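Sadusdale Allotment Diary Text Collection

Version 2, updated 26th January

What this is

A collection of 3,642 short diary entries written by plot holders on the Sadusdale allotments, typed up from paper notebooks and put into one plain table. Each entry is what one person wrote on one day about their plot: what they sowed, what came up, what the slugs had, what the weather did. Most are between one and five sentences long.

It was put together for people who want a small set of everyday gardening English to work with, for instance to try out a search tool, to practise sorting text by subject, or to look at how people write about seasons when they are only writing for themselves.

Files

entries.csv - the main table, one row per entry
plots.csv - one row per plot, with soil type and which side of the lane it is on
spelling.txt - local and old plant names matched to common ones
CHANGES.txt - what is different from version 1

All files are UTF-8. Commas inside an entry are kept and the whole entry is put in double quotes.

Columns in entries.csv

id - a number, not in date order
plot - the plot code, which matches plots.csv
month - month as a word
year_no - 1 for the first year of the notebook, 2 for the second and so on
text - the entry as written
topic - one of 12 topic labels, see further down
legible - yes, partly or no

Real years are left out on purpose. Two of the plot holders asked for this and it was simpler to do it for everyone.

How the text was typed up

The notebooks were read and typed by hand. Spelling mistakes were left alone, so you will find "brocolli" in several forms and "leaks" for leeks. Crossings-out were dropped unless the words under them could be read, in which case they are in square brackets. A word that could not be read is shown as [?].

Names of people were replaced with a single letter. Names of shops and suppliers were kept, mainly Lemieux for seed potatoes and Zonham for netting and canes, as they turn up so often that the entries made little sense without them. 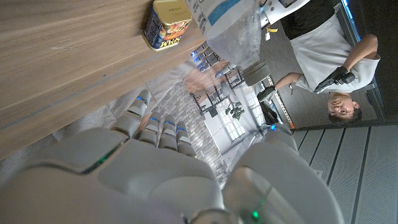 Topic labels were added after typing. Each entry has one label only, even where it covers several things, and the label goes with whatever takes up the most words. The labels are: sowing, planting out, watering, feeding, weeding, pests, disease, picking, storing, weather, repairs, other. "Other" is larger than it should be. A lot of it is about the shared tap.

Splits

There is a ready-made split if you want one. It is done by plot, so no plot holder appears in both parts. 20 plots are in the main part and the rest are held back. If you split by entry instead, expect scores to look better than they should - people repeat themselves a great deal from one year to the next.

Known problems

February is thin. Many notebooks have nothing at all between the last leeks and the first broad beans.

Plot G7 has no punctuation anywhere. We did not add any.

Temperatures are a mixture of Fahrenheit and Celsius and are hardly ever marked. An entry that says it was 90 in the greenhouse means Fahrenheit. One that says 12 could be either if it was written in winter.

The pests label was used for pigeons in version 1 but not for the neighbour's cat. In version 2 both are under pests.

Ginico is a variety of climbing bean in most entries, but on two plots it is also the name of a dog. spelling.txt does not deal with this.

Use

Free to use for study, teaching and hobby projects. Please do not try to work out who wrote which notebook. If you publish something, give the name of the collection and the version number.

Corrections can be sent through the issues page. Please include the id of the entry and the text as you think it should read. Corrections to plant names are welcome, corrections to the plot holders' grammar are not.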